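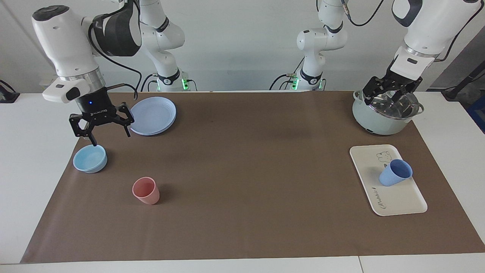
The School of Hard Knobs

Companies say robots will learn chores the way children do, by being shown. A day with the people doing the showing left me with questions.

The lid goes back on the pot at 9:40 in the morning. By then Josefien Dekker has done some version of this job more times than she cares to talk about, steering two robot arms by remote control through the same small set of cups, plates and bowls. She is good at it. She is also, by her own account, bored stiff.

"People think I'm teaching it," she says. "I'm doing the dishes very slowly."

Dekker works for Parness, a young company that wants to put a pair of arms in your kitchen. Its pitch is one you hear all over the business now. You don't write a program for every chore. A person drives the arms through the chore, the computer records each motion along with what the cameras see, and after enough rounds the machine is supposed to get the idea. The question I brought with me was how many rounds count as enough, and I didn't get a straight answer. 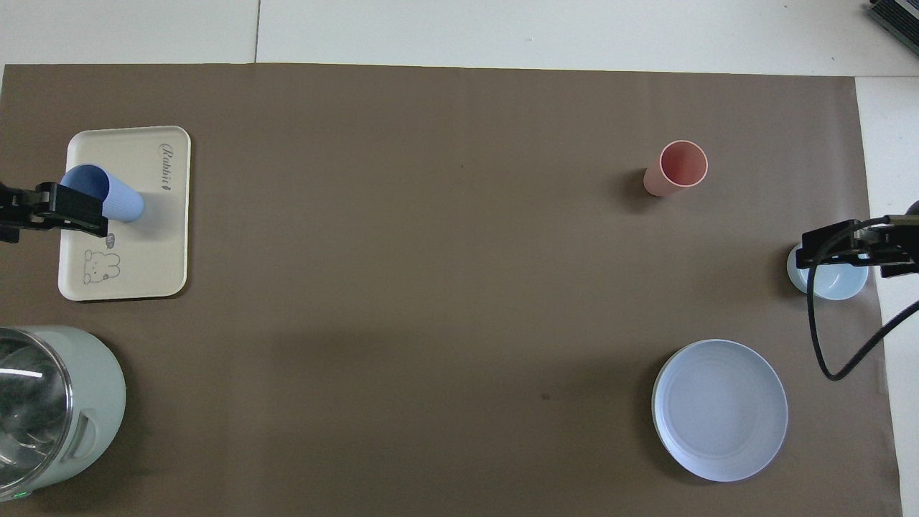 By Lindsay Goodwin
Contributing Writer

What I got was a number. The table task, known in the building as Skekwood, has 1,296 recorded rounds. A round is one full tidy-up, with the cup, the bowl and the rest put where they belong. Dekker and the other operators tip a cup over here, turn a tray there, and start again. The variety matters, they told me, and I believe them. I also noticed that the brown paper under it all never changed while I was there, and neither did the wall.

My kitchen has no brown paper. It has a dog, a toaster with a long cord and a drawer that won't shut.

When I raised this, I was told that a second task, Jareck, will move to messier tables in June. Maybe so. In the meantime the company's own test sheet, which I was allowed to read but not copy, covers 50 tries by the machine working alone. It finished 18. Most of the misses came at the cup. The grippers have two fingers, and a cup lying on its side gives them plenty of ways to go wrong.

Parness calls that progress, and next to last winter's sheet it is. But every one of those tries used dishes the machine had already met. Swap in a heavy mug or a chipped bowl and you are asking for something the sheet doesn't measure.

There is real skill in this room, and it belongs to Dekker. She lines up a gripper with a bowl's rim in one smooth pass, with no feeling in her fingers to guide her. How much of that ends up in the recording is hard to say. She corrects herself constantly – a nudge, a pause, a second look – and she can't always tell you why.

Before lunch she had a new batch to get through, 176 rounds split among the operators. I asked whether she would buy the finished product. She was already reaching for the controls.

"Does it do pans?" she said.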